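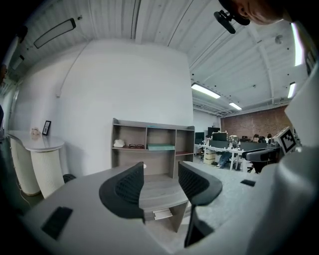 Workshop notebook, Stederden, back room
19 Aug 2020

Subject: the shelf by the white wall, and the light in this part of the room.

I begin with the shelf. It has been moved to its place by the wall and I am satisfied with how it stands. The floor in this building falls a little toward the door, and in the old place the unit was rocking each time when someone put down a heavy thing. Now I have put thin cork under the two front feet and it does not rock. I checked with the level on the top board, first along and then across. Along is good. Across it still leans very slightly back, toward the wall, and I left this on purpose. If it must lean, I prefer that it leans to the wall.

It is not yet fixed to the wall. I would like to do this before we load the top. The wall sounds hollow when I knock on it, so the normal plugs will not hold and we need the type that opens behind the board. I did not find any in the drawer. Please do not put heavy things on the upper row until this is done. The bottom can take weight already.

The depth of the shelf is 28 cm inside. I write it here because I have measured it three times in my life and always forgot. It means that the long flat folders do not go in straight, they stick out at the front, and then people catch them with the sleeve when they pass. The normal sheets go in well. I propose that the long folders stay in the flat cabinet and we stop trying.

About what goes where. We spoke of this before the summer and everybody had an opinion, but it was not written down, so I write now how I understood it. The upper row of compartments is for things which are waiting: for an answer, for a part, for a person to pick them up. The middle shelf is for things in use on the same day. The lower part is for paper. If somebody understood it in a different way, please write it below and sign with your initials.

At the moment the middle shelf has a pair of glasses with dark frame, and the flat teal box is in the center. The box can stay there. I find it a good place, because the color is easy to see from the bench and one does not have to ask where it is. For the glasses, I ask the owner to take them or to put them in a case. A shelf of bare wood is not kind to lenses, and the next person will put a box on top of them without looking. I have done this once with my own.

The thin reddish-brown piece in the right compartment: please do not throw it away and please do not use it as a shim. I want to compare its color with the samples from Czarnecka when they come. I will put a label on it tomorrow so that it does not look like something left over.

The white papers at the bottom are to stay lying flat. I tried once to keep such sheets standing in a compartment and after one humid week they were bent like a roof tile. Lying down they also take the dust, so a cover sheet on the top is necessary. I cut one from the gray cardboard, it is on the bench, it needs only that the corners are trimmed. Always take from the top and put the new ones under. I know it is slower.

The surface of the unit. It is a gray-brown and I was asked if we want to paint it white like the wall. My opinion is no. White things disappear on a white shelf, and small white things disappear already now if one is tired. The gray-brown is calm and it does not show every finger. I wiped it with a damp cloth and a little soap, then with a dry cloth. There is a mark under the middle shelf, a ring, which did not go away. I tried also with Pristent, a few drops, on the underside where it is not seen. The ring became a little lighter but the wood around it became lighter also, so now it is a bigger ring. I stopped. Please do not use Pristent on the front edges.

Now the light.

The lamps under this ceiling are of different ages and different kinds, tubes and panels together, and one sees it. I measured at the place of the shelf and at the bench with the small meter, the meter lying flat and me standing away from it. At the bench I get 500 lux, which for our work is fine. At the shelf, on the middle board, I get 400 with the meter at the front edge. At the back of a compartment it falls much lower and the number jumps, so I do not write it. I think the reading depends more on the shadow of my own arm than on the lamp.

So the problem is not the quantity. The problem is the color. One tube is colder than the others, and when I carry a sample from the bench to the shelf it changes on the way. A cream paper becomes a little green. For sorting tools it makes no difference, but for choosing cover paper it is a real mistake that can happen, and it did happen with the order in December, when we cut the whole batch in a tone which looked correct at one side of the room and wrong at the other. We should agree that color is decided only at the bench, under the same lamp, with the others switched off if possible. I have put this on a paper next to the switch too.

Irico can deliver tubes of one color for all the fittings that take a tube. For the panels they cannot, these have to be replaced complete or left. I asked for the price with and without the panels. No answer yet. If it is expensive I would change first the lamps nearest to the bench and the shelf, and leave the rest of the room as it is.

The ceiling. It is white and ribbed, and the ribs collect dust on the edges where the beams pass. When the door is opened quickly some of it comes down, and I find it as a gray line on the top board of the shelf. A vacuum with the long tube and the soft brush works well, I tried it on a small part. It must be done before we put anything on the top board, and with a sheet over the bench. One person should hold the ladder, and the one on the ladder should not wear the lamp on the head, it reflects in the white and one sees less than without. I did a stripe of 2 m in this way and my neck was finished for that day. I suggest we share it, each one a stripe, over several evenings.

While I was up there I looked at the fixings of the long fitting with the dark frame. The screws that I could reach are tight. The cover does not rattle. The cable goes where it should, along the beam, but one clip is missing and the cable hangs down a little between two others. It is not dangerous. It should have a clip.

A word about the wall itself. It is clean and I would like to keep it like this. I know that a free wall invites people to hang things on it, and there was already the wish for a board with hooks. If we do it, then please on the other side of the door. When we photograph finished boxes we use this wall as the background, and the tape marks from the last calendar took me a long time to remove. I used a hair dryer on low heat and a plastic card. The metal scraper takes the paint, there is one small place to prove it, low down, now behind the shelf.

Things to do, in the order as I would do them:

Buy the hollow wall fixings, and a cable clip, white.
Vacuum the ribs above the shelf, then the top board.
Fix the unit to the wall, two points, at the top.
Trim the cover sheet and put it on the papers.
Label for the reddish-brown piece (me).
Glasses: the owner.
Ask Irico again about the price.

Open question: do we want a small lip at the front of the middle shelf? I have a strip of beech left which would be long enough if I join it in the middle. It would stop round things from rolling out, pencils mostly. Against it: the flat boxes would have to be lifted over the lip each time, and wiping out the crumbs becomes annoying. I have fastened a short piece with tape at the bench to try how it feels under the hand. Please try it too, and write here yes or no.

Later, same day. I checked the level again after the cork had some hours to settle. Along the top still good. The left front foot has gone down by a hair, one can just push a strip of paper beside it. I will look again next week before I drill.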